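Bed Linen Rental: Common Questions

How often will my sheets be changed?
Every 14 days on the standard plan. Weekly changes can be added at any time from your Norno account page.

What comes in a set?
One fitted sheet, one flat sheet and 2 pillowcases. Duvet covers are ordered separately.

Can I wash the linen myself between changes?
Yes. Use warm water and a mild detergent. Please don't use bleach or fabric softener. Tumble drying on low is fine.
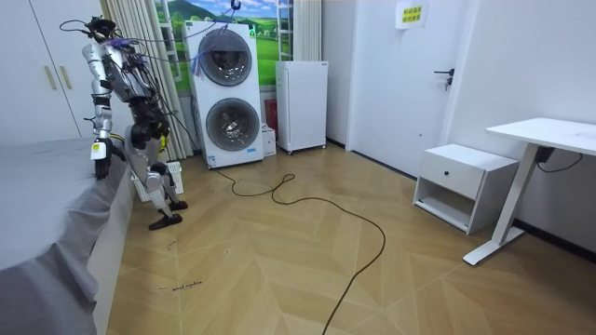 What if something gets stained or torn?
Normal wear is covered. Put the item in the return bag with the rest and tick "damaged" on the tag. We charge only for items that are missing or cut.

Can I pause my plan?
You can pause for up to 3 months. Let us know before your next delivery is packed, or that delivery will go out as usual. Sets you already have can stay with you during the pause.

Do you deliver outside Vulloter?
Not at the moment. We expect to add Niazi in May.

When is the last day to change a holiday order?
Wed 7 December. Orders can't be edited after that, but they can still be canceled by phone.

Who do I contact about billing?
Maribel Huaranga handles accounts. For delivery problems, ask for Anil Gounder.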